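Prasari Panels: read me first

Hi! I'm Nandini Warrier, and I look after this set, so if something in it is broken you can blame me and write to me (the address is in contact.txt). Last updated November 4, 2021.

What's in it

643 episodes of a humanoid working the front of an electrical control cabinet: pressing push buttons, turning rotary switches, reaching for the emergency stop. Each episode has head camera video, joint positions for the arm and hand, and one short instruction in plain English. We drove the robot by teleoperation the whole way through, no scripted motion anywhere. Joaquín Cisternas did most of the driving and I did the rest (you can tell mine, they're the slow ones!).

The folders are split by where we recorded, Birkurdale and Mondcombe. The lighting is quite different between the two, so please don't train on one and then write to me that the other one scores badly. Or do, I'd like to see the numbers.
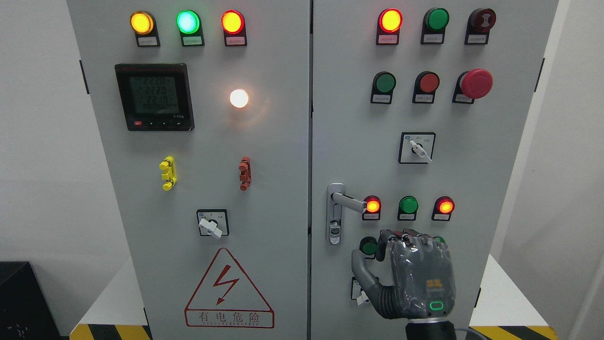

Labels were the part we argued over most. We ended up tagging every episode with the control the operator was going for, even when the hand landed on its neighbor, and there's a separate field called "touched" for what it really hit. In 76 episodes the two don't match. I left those in on purpose – they're great for training a failure detector, and Radoslava Kováčik has already had some fun with them.

Things that will bite you

The hand hides the target in the last part of most reaches, so a model that only looks at the newest image gets lost right when it matters. Keep a few older ones around. Lit lamps also blow out on the head camera, and reading lamp color from a single image is a bit of a gamble.

Timestamps in the first 5 Mondcombe episodes drift against the joint log. Ľubomír Bednárik wrote fix_clock.py for that, run it before anything else.

Coming up

Version 2 should be out in February, with wrist camera video and a proper held-out split. If you've got a wish list, send it over!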